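Ponia sidewalk set – gallery and notes

Jabari Masanja

Quick page for everybody who asked what we've been up to since October. Short version: gathering driving examples for the sidewalk delivery model, in simulation, lots of them. One picture up so far, more when I get a minute. Notes are in the order I found them in my notebook, so not much order at all.

What we're collecting

Ponia is the sim town. Mwaipopo is the model that has to learn to get down a sidewalk in it without bumping people or furniture. A person drives, we record what the vehicle sees plus the steering and speed, and the model trains on the pairs. One run = one block, start to finish. 290 runs kept as of this morning. Another 103 thrown out, mostly for jerky steering or the driver stopping to read chat (you know who you are).

Chepkoech Mugo did the bulk of the driving. Edileuza Peixoto took the evening slots and drives slower, and we want both. If all the examples come from one pair of hands the model just copies that person's habits, including the bad ones.

Long straight blocks

Everybody wants to skip these. Please don't. The first version of Mwaipopo was great at corners and wandered all over on a plain straight stretch, as we'd fed it almost nothing but corners. So now every session starts with 2 straight blocks before anything fancy.

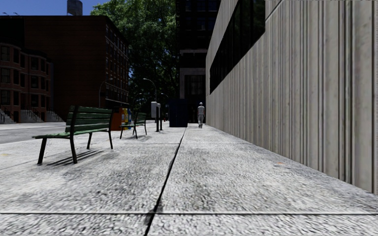 Benches and newspaper boxes are the main thing to give room to on a block like this one. Shadows too – a striped shadow under a bench looked like a curb to the old model and it would brake hard for nothing. Drive over shadow if the path is clear, same speed, no wiggle. A seam in the concrete, same deal. Walkers far off: hold your line, start easing over early, don't wait till you're on top of them.

Imani Rugemalira wants more runs with somebody far down the block and small in view. Agreed. The detector picks them up late and the only fix we have right now is more examples.

Labels

Nasrin Rostami is doing the labels in Plistus. Classes at the moment: walkable, road, building, street furniture, person, vegetation, sky, other. We had 12 classes in the first round and no two people used them the same way. Posts and boxes both go under street furniture now. Stoops are building. Stop asking about stoops.

One open question is glass. Reflections in big windows get tagged as vegetation by the auto pass and somebody has to go fix it by hand. Nasrin has a filter that catches nearly all of it, not merged yet.

Recovery runs

Newest addition and probably the most useful. Driver starts the vehicle pointed wrong, too close to the wall or angled at the street, and brings it back to a sensible line. We only keep the part after the recovery starts, otherwise the model learns to aim at the wall first. Learned that one the hard way, lost an afternooon to it.

Chepkoech is good at these. Edileuza says they make her seasick.

Settings, so I stop getting messages

Sun stays where the session file puts it. Don't drag it around for a nicer view. Weather off until the dry set is finished. Walkers on, random start points. If the sim stutters, bin the run and start over, don't try to save it. Name the run with your initials and the block, no spaces. Upload to the Jaretti share before you log off, the local disk gets wiped overnight.

Still to do

Overcast light. Narrow sidewalks, the wide ones are well covered. Groups of walkers insted of one at a time. Something moving out from behind a bench or a box – Imani has a script half written for it.

If you want to drive a session, ask Chepkoech for a slot, mornings are mostly open. Bring your own controller if you have one, the office one drifts left and we have enough left-drift in the data already.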